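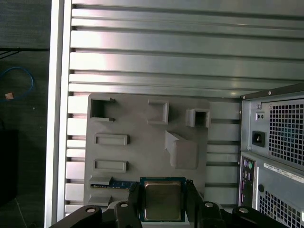 Fig. 1 Grey fixture tray against a ridged aluminium panel.

Game Production, Week 9: Release Dates and Delays
Lecturer: Lindiwe Gumede

Most of you will work on a game that misses its first announced date. This week covers how a date gets set, who has to agree to move it, and what players should be told.

Our case is Kanau, a farming and trading game made by Enance and published by Hellström. It was announced for January on PC and two consoles. The team had the full game playable from start to finish, but saved games over a certain size were failing on one console. The producer asked for nine more weeks and got them.

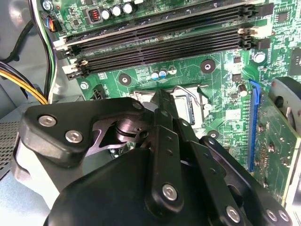 Fig. 2 Desktop motherboard with four empty memory slots.

Read the delay notice in your course pack before the tutorial. It gives the new date in the first line and the reason in the second. It also says what happens to pre-orders, which many notices leave out. Compare it with the notice for Cosar, where players had to go to the store page to find the new date.

Terms to know:
Code freeze -- no new features go in, only fixes.
Certification -- the console maker's own check of a build. A failed build goes back in the queue.
Day-one patch -- fixes finished after the disc version is locked.

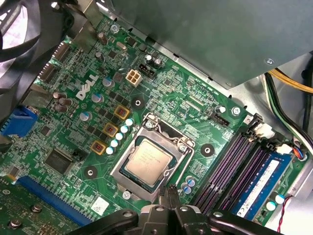
Who has to agree

A studio seldom moves a date by itself. The publisher has booked advertising and store space, and the translators and voice studio have their own calendars. In the Kanau case the French and German text was already finished, so a late change to the tutorial meant paying for 1396 words to be translated again.

Cancelling a store booking can cost up to a third of the fee. Put that in your budget early, along with

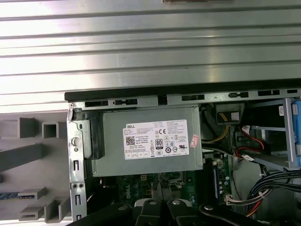
any extra testing hours and the wages for the added weeks. Students often forget the wages.

For the tutorial

Write a delay notice of one short paragraph for a game of your choice. Bring it on paper. We will swap them in groups of 4 and mark up anything a player would have to ask about. Notices are due November 18, 2024, at the start of class.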